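Blocks, bins and how things lie when nobody stacks them

A bin is a box with a flat floor, four walls and no lid. Bins made of sheet metal start as one flat sheet. A machine cuts the sheet, the sides are folded up, and the corners are joined. Metal bends a little and then springs back, so the folding machine has to push slightly past the angle that is wanted.

A small block with six flat faces is called a cuboid. Opposite faces match in size. A cuboid can rest on any of its faces, but it is most stable on the largest one. Try it with a domino. Stand it on its end and tap the table. Then lay it flat and tap again.

Stability depends on the centre of gravity, the point where the weight of a thing seems to act. A flat block has a low centre of gravity and a wide base. A block on its end has a high one and a narrow base, so a small push tips it over.

Scattered blocks point in different directions. The direction a thing points is called its orientation. To describe where a block is on a floor you need 2 measurements, along and across. To say which way it points you need an angle as well.

Colour helps with sorting. Red and green are easy for most people to tell apart, but some people see them as nearly the same. A good sorting game uses a light shade and a dark shade too.

Word list
Cuboid: a solid shape with six rectangular faces.
Orientation: the way a thing is turned.
Friction: the grip between two surfaces that touch.

Flindthorpe Young Science Sheets 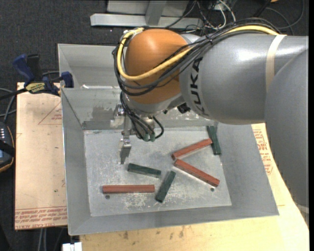 Issue 14, page 13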